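Wrist camera on the Ronia arm, part 4: contact height

10 August 2022 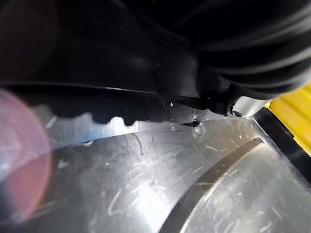
Wrist camera view, finger tip close to the plate.

The arm lives in the shared workshop at Brostholm and gets used by whoever has booked the bench. Until last week the contact height was set by eye from the side, with a feeler gauge under the tip. I've moved that job to the wrist camera.

The main problem is glare. The metal plate is scratched all over and throws back a patch of light that is close to white, while the finger is matte black. Auto exposure hunts between the two, so I've locked it at 1484 in the driver's own units. The toothed lower edge of the finger stands out well against the bright metal at that value. There is also a pink glow on the left side of the picture. I haven't modelled it. The detector masks that area and works only on the tip.

The procedure is short. Lower the arm in joint mode to encoder count 1414, switch to fine steps, and stop when the gap at the tip closes in the camera view. Back off 20 counts and store that as zero. Keep clear of the raised disk, as it will give you a different zero from the plate.

Zuweira Agbenyega rewrote the logging script, which now saves the joint angles with each still. Her version is in the Sindon folder on the workshop machine. The old one from January is still there too and writes the columns in a different order, so check the header before you plot anything.

Current log is 726 lines. Repeatability figures will go in part 5, once the Krishnan mount has been reprinted in a stiffer plastic.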